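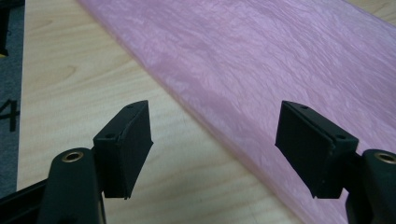

Gripper fingers open over the pink sheet, table four.

So I've finally sat down and done the sums on the gripper gear, and I need a cup of tea and possibly a lie down. If you've been reading for a while you'll know I've been promising a budget post since March. Well, it's here (and it's long, sorry).

The total I'm working with is $2,111, all in. That has to cover a second hand-held gripper, spare fingers, a decent table and whatever odds and ends I've forgotten, and I always forget something. Last time it was freight. I priced up a lovely box of parts from Flornix, felt very clever about it, and then the shipping to Jillby nearly doubled the order!

My favourite discovery this time is how much of the money wants to go on fingers. The gripper body is a one-off, you buy it and you look after it. The fingers are what cop all the wear. I'm putting $200 aside just for pads and the little hardware that goes with them, and I won't let myself raid it for anything more exciting. I've got a quote from Gallardo for a set of 10, which is a better price each than buying pairs, but I'd be locked into the one shape. Still dithering on that.

The other thing I'm trying to budget for properly is stuff to pick up. It sounds silly next to the price of a gripper, but thin crinkly sheets are a whole category of their own, and I want a good range of weights and colours in the cupboard before I start. I've given materials their own line in the spreadsheet now instead of lumping them in with "misc", where everything goes to hide.

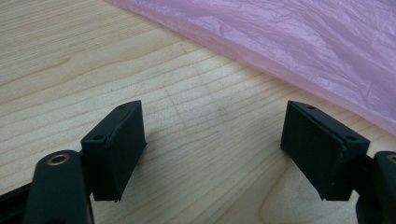

What I'm buying first

The second gripper, no question. I've gone back and forth between the Clonside kit and building another one from parts, and I'm leaning towards the kit. The parts route is cheaper on paper, but my paper never includes my weekends, and I'd like a few of those back.

After that it's the table. I like a plain pale wood top, so I'm looking for more of the same in a size that will fit through the side door (measure your doors, people). Lights can wait until the next round, and so can the fancy storage drawers I've had bookmarked for ages. I keep opening that tab and closing it again.

I'm also leaving a bit unspent on purpose, which is very unlike me. If the Gallardo quote is still good at the end of the month I'll take the 10, and if it's gone up I'll order pairs and grumble. If any of you have bought from them lately, let me know in the comments what the freight came to. I'd rather hear it from you before I hit the checkout page.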